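Category: Perception / Planning — Status: Open, again
2024-05-08 — Vicente Domínguez
Print this ticket | E-mail this ticket

Gutenik stops mid-task with "target lost" when headsets are close together. Reopened against the February fix, which I wrote, so I get to be rude about it.
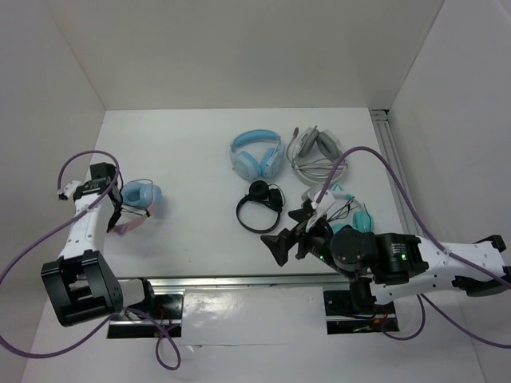
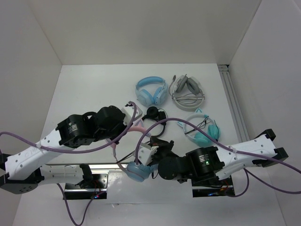 Bench with five headsets, both arms over the table in each view.

Symptoms: the segmenter merges neighboring headsets into one object. Planner asks for a grasp on the merged blob, gets a point in the empty space inside a headband, and waits for somebody to explain. In the log for run 28 the light blue pair and the gray and white boom-mic headset share one ID and, as far as Jara is concerned, one soul.

Tried so far:

- Raised mask resolution. Same merge, slower.
- Turned off the cable filter. It had been deleting thin dark things, and the black headset's band is a thin dark thing. Headset came back. So did every purple cable on the arms, now listed as graspable.
- Masked the arms using joint angles. Works for links, does nothing for cables, because Vutar's arm model has no cables in it.
- Replayed 200 logged views. Merges in 121 of them before the arm mask, 30 after. I would call that progress if the planner could tell which 30.

Next: split masks on ear cup detections, and make the planner reject any grasp point that lands on bare table. I assumed it already did. There is a comment in the code saying it should — mine, with a TODO.

Pornley branch has the replay script. Please don't close this one on a single good run, I did that last time.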